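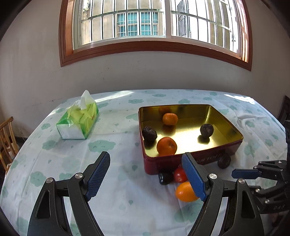

Quick one before the bus, will tidy it up later (won't).

So. Nivdale. Three nights, walking mostly, rain for one and a bit of them. Loads of you asked after the last post whether the gorge path is worth it if you're not a proper hiker. Yes. Go. But read the bit about the ladders first.

Getting there. Train to Cadwaladr, then the little bus, which leaves from the back of the station and NOT from the stop with the big timetable on it. I stood at the one with the timetable. Watched my bus go past the end of the road. Next one was nearly two hours later so I had a very long soup in the station cafe. Soup was fine. Bread was better than the soup.

The bus driver takes cards now, last time it was coins only. Sit on the left going up. Views of the reservoir the whole way, and on the right you get hillside and the occassional sheep.

Stayed at a guesthouse right at the top of the village, past the chapel. Steep with a bag. Room was small and warm, shower took ages to get going, bed very good. Breakfast starts at seven and if you want to be first through the gorge you need to be sat down at seven, because the day coaches turn up mid morning and after that it's single file on the narrow bits and a lot of standing aside smiling at people.

Right, the gorge. You start at the mill and pay at the hut. They give you a paper map which is honestly more use than the one on my phone. No signal at all once you're past the first waterfall so download whatever you need the night before. The path is wide and easy as far as the second footbridge, pushchairs were managing it. After that roots, wet rock, a chain to hold on to in places.

Then the ladders. There are 2 sets. The first is more of a staircase with ideas. The second is a real ladder, metal, 101 rungs if you believe the sign at the bottom, with a little platform half way where you can stop and have a word with yourself. I don't love heights. I did it slowly, looking at my hands. A man behind me was very patient and kept telling me about his knees, which helped more than you'd think.

Gloves. Take gloves. The rungs were freezing even in April.

If you don't fancy it there's a way round through the woods, signed in yellow, adds maybe forty minutes and comes out at the same place. No shame in it and the woods are lovely — wild garlic everywhere, whole slopes of it, I smelled of it until Sunday.

At the top you come out at 799 metres, there's a stone with the number painted on. Flat rock behind it out of the wind, ate my lunch there. Cheese roll, an apple, the last of the fudge. Cloud came in while I was eating and that was the end of the view, but I'd had a good ten minutes of it by then, all the way down the valley to the Cadwaladr side.

Going down. Don't go back down the ladder, it's one way now and they mean it. You take the long track round by the dairy farm. Dull for the first mile, nice after that. My toes were not happy. I'd worn the Ikorix boots which I've moaned about on here before and which I am now officially giving up on. Fine on the flat, no good downhill, big toe black by teatime. If anyone wants a pair in a 39, hardly any love in them, shout.

Evening two I went to a talk in the village hall, only because it was raining and the door was open. Valentin Stöckli, who's been guiding up there for years, going through old photos of the path before the bridges went in. They used to cross on planks! With the cows, sometimes! He takes small groups up to the high lake in summer, you put your name on the sheet at the guesthouse. I couldn't fit it in this time but thats the plan for next year.

Day three was rained off until after lunch so I did the short loop round the reservoir. Flat, gravel, ducks. Two benches, one of them with a back. Perfectly nice if your legs have gone.

Would I go again, yes. Would take walking poles, better socks, and a second dry top in the bag instead of leaving it on the radiator like a fool.

Bus is here. Ask me things in the comments, will answer tonight if the wifi holds up.

14 comments
Share this post · 6 shares

Recent posts
Packing for three nights in one small bag
Ikorix boots: one month in, some moaning
The slow train to Cadwaladr
Limix by ferry, and what I'd skip
Which waterproof? (still looking)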